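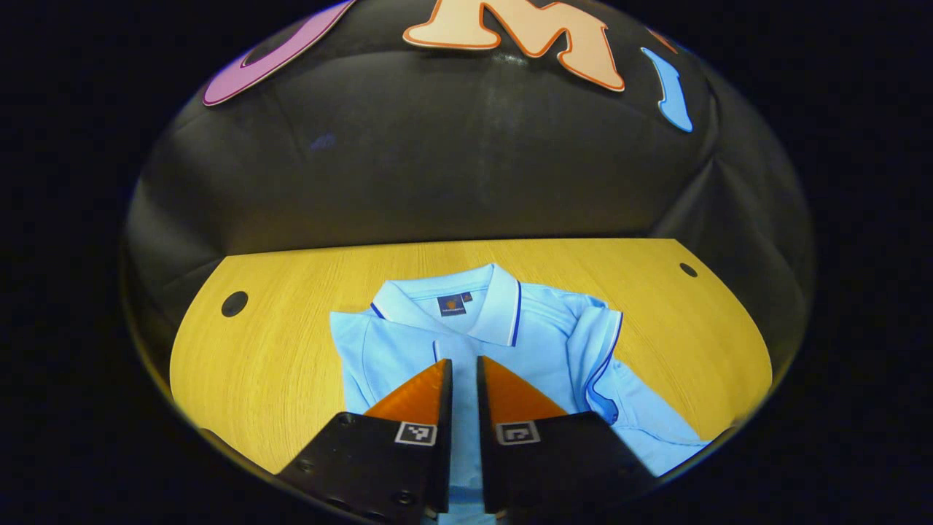
Visite de l'atelier textile de Fendex, à Andport

Nous sommes arrivés à Andport le 18/09/2024 en fin de matinée, après deux heures de route. L'entrée des visiteurs se trouve derrière le bâtiment, côté parking des livraisons, et le panneau est petit : deux voitures de notre groupe sont passées devant sans le voir. Il faut s'annoncer à l'interphone, puis signer le registre.

Fendex loue, entretient et remet en état des vêtements de travail pour des hôtels, des magasins et des écoles. Les polos représentent le gros de l'activité, avec les tabliers et les vestes de cuisine. La société occupe ce site depuis son départ de Brakby, où les locaux étaient devenus trop étroits. Les anciens clients de Brakby sont toujours livrés, mais tout passe maintenant par Andport.

La visite était conduite par Efraín Flores, responsable de la finition. Il a commencé par la réception du linge. Les sacs arrivent par chariots, sont pesés, puis ouverts sur un tapis bas. On vide les poches à la main. Les articles trouvés vont dans un casier au nom du client : stylos, badges, tickets de caisse, une clé de vestiaire le jour de notre passage. Le tri se fait ensuite par couleur et par matière. Les bleus clairs à bord foncé ont leur propre bac, car un passage avec des teintes soutenues ternit le bord et le fond en même temps.

La buanderie est bruyante et nous n'y sommes pas restés longtemps. Les polos sont lavés à 30 degrés, séchés à basse température, et sortis du séchoir encore un peu souples. Flores insiste sur ce point : un polo trop sec garde ses plis et le col gondole. Une personne du groupe a demandé si l'on repassait tout. Les chemises et les vestes, oui. Pour les polos, on se contente d'un passage à la vapeur sur cintre, sauf demande du client.

Nous avons passé la plus grande partie du temps au pliage. C'est aussi ce que j'étais venu voir, puisque nous plions nous-mêmes les tenues de notre établissement et que le résultat n'est jamais le même d'une personne à l'autre.

La méthode de la maison part du polo posé à plat, la face contre la table. On lisse le dos avec l'avant-bras, du col vers le bas. On ramène un côté vers le centre, on rabat la manche sur elle-même, puis on fait la même chose de l'autre côté. Le bas remonte vers les épaules en une ou deux fois selon la taille. On retourne le tout, et le polo se présente avec le col en haut et l'étiquette d'encolure visible, pour que la personne qui prépare la commande puisse lire la taille sans déplier. Le bord foncé du col sert de repère : s'il est droit, le reste l'est presque toujours.

Les défauts les plus courants ont été passés en revue. La patte de boutonnage se froisse quand on retourne le vêtement trop vite. Les manches ressortent sur le côté si on les a rabattues trop court. Un pli léger dans le tissu n'est pas un motif de rejet — un col couché ou une étiquette cachée, si. Les polos refusés reviennent au plieur et non à la vapeur, sauf s'ils sont vraiment marqués.

Nous avons essayé. Mon premier polo était plus large d'un côté que de l'autre. Le troisième était acceptable, selon Flores, qui l'a quand même redressé avant de le poser sur la pile. Une collègue qui a travaillé dans la vente a obtenu un bon résultat tout de suite. Elle ferme un bouton du col avant de commencer, ce que l'atelier ne fait pas pour gagner du temps.

Les commandes préparées sont rangées par client, puis par taille. Le stock tampon est de 500 pièces pour les modèles courants. La fiche de préparation utilisée jusqu'ici venait de Salazar, un prestataire extérieur ; elle a été remplacée en septembre par une feuille plus simple, imprimée sur place. On y trouve le nom du client, les tailles, les quantités et une case pour les remarques. La case est petite et déborde souvent sur la marge.

L'expédition se trouve au bout du couloir. Les polos partent soit à plat dans des caisses, soit sur cintres sous housse. Les caisses coûtent moins cher à transporter et la majorité des clients les acceptent. Les hôtels préfèrent les cintres. Une caisse trop remplie écrase les cols du dessous, et la limite est donc marquée d'un trait à l'intérieur.

Quelques notes pratiques pour ceux qui feraient la visite après nous. Prévoir des chaussures fermées, elles sont demandées à l'entrée. Les sacs restent au vestiaire. Le parcours complet prend 3 heures avec les questions, et il n'y a pas d'endroit pour manger sur place en dehors d'un distributeur. Les photos sont permises au pliage, mais pas à l'expédition, à cause des noms de clients sur les caisses.

Deux points restent à éclaircir de notre côté. Le premier est le prix du retouchage, pour lequel nous n'avons reçu qu'une fourchette orale. Le second concerne les étiquettes d'encolure : les nôtres se décollent d'un côté après plusieurs lavages, et Flores a proposé de regarder un lot si nous le lui envoyons. J'en mettrai quelques-uns de côté au prochain retour de linge, en prenant des tailles différentes.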